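Notes for my talk on listing language
June, by the Dollside desk

Slide 1. Start with the Brellach listing. Read it out loud, slowly. "Sun-filled, move-in ready, steps from transit." Ask who believes it. Wait for hands.

I went through 474 listings in Brellach and Istitz. Up to 312 of them called the kitchen "updated." Updated when? Most didn't give a year. A new faucet seems to count. Pause here, people usually laugh, then they check their own listing.

Slide 2. Square footage. The Marchal condo went up at 809 square feet. The county record has less – the balcony got added in. The agent called it "usable space." So is the hallway outside, if you stand in it. Don't linger on this one, the agents in the room get touchy. 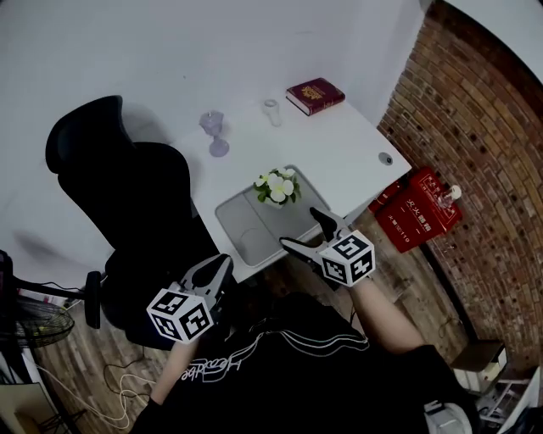
At the desk, grey tray near the front edge.

Slide 3. Staging. I keep hearing that staged homes sell faster. Maybe. The sellers who pay for staging also tend to fix the roof and price it right, so what exactly are we measuring? Ask for the numbers. I did, and got a brochure.

Slide 4. What I'd put in a listing: age of the furnace, the monthly fee, which way the windows face. Skip "cozy." If time is short, drop this slide and go to questions.

Last updated: June

Comments

rowhouse_fan: Our "partial lake view" was from the tub.

Gail T: Staging worked for us, sorry.

unit361: Was the balcony at least a nice one?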